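I keep a tote of metal odds and ends in the garage, and for years it was the place where hardware went to die. Brackets, hinges, a door chain, that one bolt from a bed frame I no longer own. Last December I finally sorted the whole mess, and I've done it the same way ever since, so I'm writing it down before I forget how it goes!

## What you need

- A sturdy open bin, wider than it is deep
- An old towel or a drop cloth
- A magnet (the flat kind from a hardware store is fine)
- Small jars or drawer organizers
- Masking tape and a marker
- Dry rice or a bag of sawdust, if you have rusty stuff

I got my organizers from the Puvent outlet in Tudton, the 72-drawer cabinet with the clear fronts. You don't need anything that big. I filled it, but I'm the kind of person who saves washers.

## Step 1: Pick a bin and a table

Plastic tubs are cheap, but they bow in the middle once you load them with steel, and screws love to hide under the rim. I switched to sheet metal and I'm never going back. You can drag your hand (gloved, please) across the bottom and nothing snags.

Put it on a table at about hip height. I did my first round on the floor and my knees complained for a week. If your table is nice, lay the towel down first — metal corners will scratch a soft wood top the second you slide the bin.

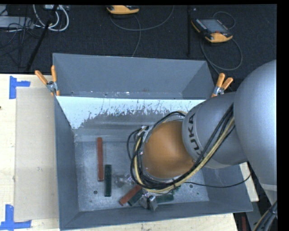

## Step 2: Dump it and do the fast sort

Pour everything in at once. Don't read labels, don't look for mates, don't start daydreaming about the shelf you never built. You're only making three piles on this pass:

1. Fasteners (anything with threads, plus nails)
2. Hardware (hinges, hooks, brackets, latches)
3. Scrap

Be mean about the scrap. Stripped heads go, bent nails go, and so does the mystery part you've been keeping since two apartments ago. I take mine to the metal yard out in Driltport, where they let you drop off small loads until 3 p.m.

## Step 3: Run the magnet

Wrap the magnet in a plastic bag and pass it over the fastener pile. Steel jumps on, and then you turn the bag inside out over a jar and it all drops in. Brass, aluminum and a lot of stainless will stay behind, so now you've got those separated too, and it took you no time at all.

## Step 4: Clean the rusty ones

Light rust comes off if you shake the screws in a jar with dry rice or sawdust for a few minutes. It's loud. Anything worse gets an overnight soak in white vinegar, then a rinse, a good dry and a wipe of oil.

## Step 5: Label by use

I used to label by exact size and never kept it up. Now my drawers say things like "drywall," "cabinet doors" and "outside stuff." I have 13 labels in total and I can find a screw in the dark — well, almost. If a drawer gets too full to close, split it. The leftovers go in an old Dufour cookie tin on the top shelf, and when the tin's full I get the bin out again.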